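Chapter 2
Water in the Home: Hardness, Scale and Taste

After reading this chapter you should be able to explain why water from two neighbouring towns can behave differently in a kettle, describe how scale is formed, and read the hardness table that a water supplier gives to its customers.

2.1 Two towns, two kinds of water

The towns of Grundberg and Hirnside lie in the same valley, and a person can walk from one to the other in a morning. Their water, however, comes from different places. Grundberg takes its supply from deep wells in chalk. Hirnside takes its supply from a lake in the hills, where the rock is granite and the soil is thin. A family which moves from Hirnside to Grundberg will notice the change in the first week. The soap makes less foam, the glasses have white spots after drying, and the tea has a thin skin on its surface.

These effects have one common cause. Rain contains almost no minerals when it falls, but it takes a little carbon dioxide from the air and much more from the soil. In this way it becomes a very weak acid. When such water moves slowly through chalk or limestone, it dissolves a part of the rock and carries it away. Granite gives almost nothing to the water, even after a long time.

We call water "hard" when it contains much dissolved calcium and magnesium, and "soft" when it contains little. In this book hardness is given in milligrams of calcium carbonate per litre. The Grundberg wells have a hardness of 319 on this scale. The lake water of Hirnside is so soft that the supplier must add a small quantity of lime, in order to protect the old pipes.

2.2 What happens when hard water is heated

The dissolved rock in hard water is mostly calcium hydrogencarbonate. This substance can exist only in solution. When the water is heated, carbon dioxide leaves it as a gas, and calcium carbonate remains. Calcium carbonate does not dissolve well, so it becomes solid and settles on the nearest surface, very often the heating element itself. The hard white or grey layer is called scale.

The student should observe that this is the same process as in section 2.1, but in the opposite direction. In the ground, carbon dioxide helps the water to dissolve the rock. In the kitchen, carbon dioxide escapes and the rock comes back.
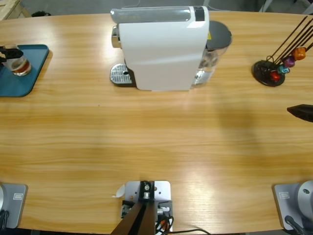 Scale conducts heat badly. A thin layer on a heating element already means that the element must become hotter to warm the same quantity of water, and that more time is needed. In narrow tubes there is a second problem, as the layer makes the passage smaller and the flow becomes slow or irregular. Small household appliances suffer from this sooner than large boilers do, for their tubes are narrow from the beginning.

Scale can be removed with a weak acid. Vinegar and citric acid are the usual choices at home. The acid reacts with the carbonate, small bubbles of gas appear, and the calcium goes back into solution. Citric acid should be used with cool or lukewarm water, as in hot water it can form a new deposit which is harder to remove than the first one.

2.3 Hardness and taste

It is a common mistake to think that the softest water is always the best for drinking. Water with no minerals tastes flat to most people. Very hard water, on the other side, weakens the sour notes in coffee and makes tea dark and dull.

The springs at Castia are an old example of how taste and trade are connected. A bath house was opened there in 1845, and the water was soon sold in stone bottles to visitors who wished to continue their cure at home. The first price lists mention the "full and round" flavour of the water. A modern chemist would speak of hydrogencarbonate and a moderate amount of magnesium.

Terms used in this chapter

Hardness: the amount of dissolved calcium and magnesium in water.
Temporary hardness: the part of the hardness which can be removed by boiling.
Permanent hardness: the part which remains after boiling, mostly sulphates and chlorides.
Scale: solid calcium carbonate left on a surface by heated water.

In section 2.4 we look more closely at temporary and permanent hardness, and we measure both with a simple soap test.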